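Against the one big bin

Every January the same advice comes round again, and every January somebody I like falls for it. Get one big bin. Put everything that has no home in it. Sort it later, when you have the time. This year it was Selamawit Sisay, who sent me a link to a decluttering plan called the Putska method and asked what I thought. I told her I thought it was a way of moving a mess from one place to another, and she told me I was being a grouch. Fine.

So let me be a grouch at more length.

The claim is that a mixed bin lowers the stakes. You don't have to decide where a thing goes, you only have to decide that it goes in. The plan says you can clear a room in 20 minutes like this, and I believe it. I could clear a room in 4 if I was allowed to open a window and throw. What I don't believe is the second half, where you come back refreshed and sort the lot. I have two bins in the hall closet from the move to Bulcombe that say otherwise.
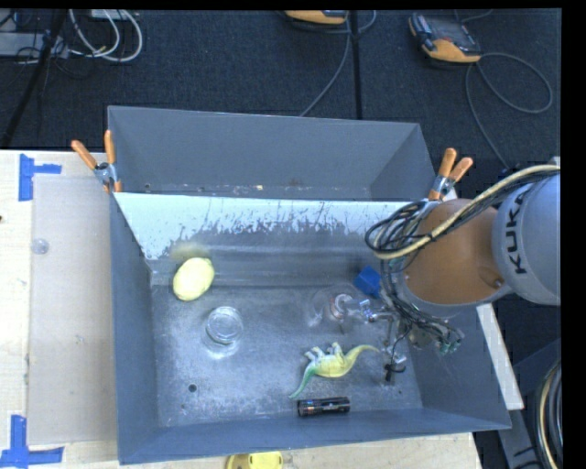 My bigger quarrel is with what ends up next to what. A drinking glass and a flashlight have no business sharing a floor. Neither do a stemmed glass and a toy dinosaur, however well they seem to be getting along. Hard things roll. Glass doesn't get a vote. The Putska people say to "trust the container," and I would like to know what they think the container is going to do about it, especially a metal one with no lining.

Then there's the food question. The plan's list of things that may go in the bin runs to 300 items and includes fruit, with a note saying real or decorative. Those are very different propositions by the end of the month! A lemon that turns out to be a fake lemon is a small letdown. The other way round, you need a cloth.

Ximeng Liang, who used to live upstairs from me on Vistside, takes the opposite line and thinks bins with dividers solve all this. I'm not sold on that either. A divider works if you use both sides, and in my experience everything piles up in the half you can reach and the other half stays bare. I've done it with drawers, too, and with the trunk of the car.

What I do now is dull. Glasses go back to the kitchen before anything else gets touched. Flashlight on the hook by the door. Toys in the cloth bag, which is soft and can't break anything. Whatever is left sits on the table where it annoys me until I deal with it, usually the same evening.

Selamawit says she's giving her bin until spring. I've asked for my good glass back first.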